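Speaker Notes: Preparing Household Papers for Deposit
Category: Community Archives / Talks and Presentations
6 min read
Print this page | E-mail this page

Notes for the presentation by Albertina Esteves, Lernberg Regional Archive, to the August meeting of the Gouveia Historical Society. Speakers who reuse these notes are asked to keep the order of the sections.

Opening

Good evening, and thank you to the Society for the invitation. The Archive has worked with families in Gouveia and Valtora for 19 years, and a large share of what we hold from both towns came to us from private homes. Tonight's subject is what happens before a collection reaches our door: how papers are gathered, packed, and described by the people who have lived with them.

I will speak for 40 minutes. Please hold longer questions until the end. Short ones are welcome at any point.

Slide 2. The Usura papers

The Usura mill closed, and its office records were divided among several households. When the last of them was deposited, the collection came to 1,584 items, including wage books, letters, receipts, and a run of delivery notes in pencil. The wage books are now the most requested records in our reading room.

(Pause. Ask whether anyone present had family at the mill.)

The households had kept the papers in very different ways. One had left the bundles as the mill clerk tied them. Another had sorted everything by size. The first group took us two weeks to list. The second took most of a winter, and some of the original order could not be recovered.

Slide 3. Leave the order alone

The order in which papers were kept is evidence. A letter found inside a wage book may explain an entry on that page. We ask depositors not to sort, not to remove items from envelopes, and not to throw away blank sheets or wrappers before speaking with us.

If something must be moved, write down where it was. A note on plain paper, in pencil, is enough.

Slide 4. Fasteners and adhesives

Rusted pins and clips should be left in place if they do not come away easily. Our staff will remove them. Rubber bands may be cut but should never be pulled.

Clear tape belongs on the outside of a carton and nowhere else. Over the years the adhesive on ordinary packing tape can stain paper, and the tape itself may dry and fall away while the stain remains. Torn documents should be placed in a folder with all their pieces, unrepaired.

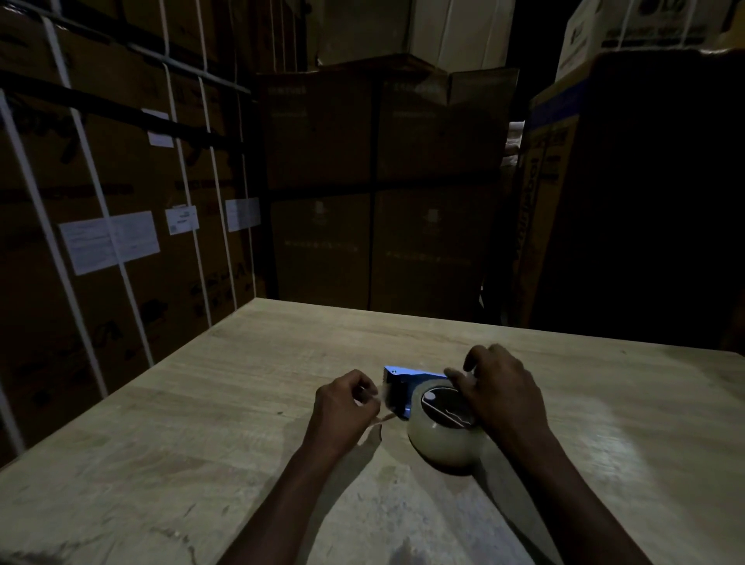

Packing tape being drawn from a handheld dispenser.

(Expect questions on this slide. Many people have repaired a family Bible or a map with tape. Reassure them that old repairs can be assessed, and that they should not try to peel anything off.)

Slide 5. Boxes

Use clean, dry cartons small enough for one person to lift when full. Fill each one so the contents stand without leaning, and do not force the last folder in. Crumpled plain paper may be used to fill a gap. Newspaper should be avoided, as it is acidic and the ink transfers.

Number each box on a short side. Do not write the contents on the lid, as lids get exchanged.

Slide 6. What to write down

The Archive supplies a form, and copies are on the table by the door. It asks who created the papers, how they came to you, and where they have been stored. Please be frank about damp, insects, or fire. Such a history does not disqualify a collection, but we must know of it before the boxes enter the storage area.

Names of people in photographs are of particular value. Record them on a separate sheet, with the number of the box.

Slide 7. Restrictions and ownership

A deposit may be a gift or a loan. Both are set out in a written agreement, signed before transfer. Families may ask that certain items remain closed for a period of years, and these requests are reviewed with the family when the period ends.

(If time is short, omit the remarks on copyright and refer the audience to the printed leaflet.)

Closing

Appointments in Valtora may be made through the reading room desk. Staff can visit a home to look at a collection before any decision is taken, and there is no charge for the visit.

Take questions. The hall must be cleared by 9:00 p.m.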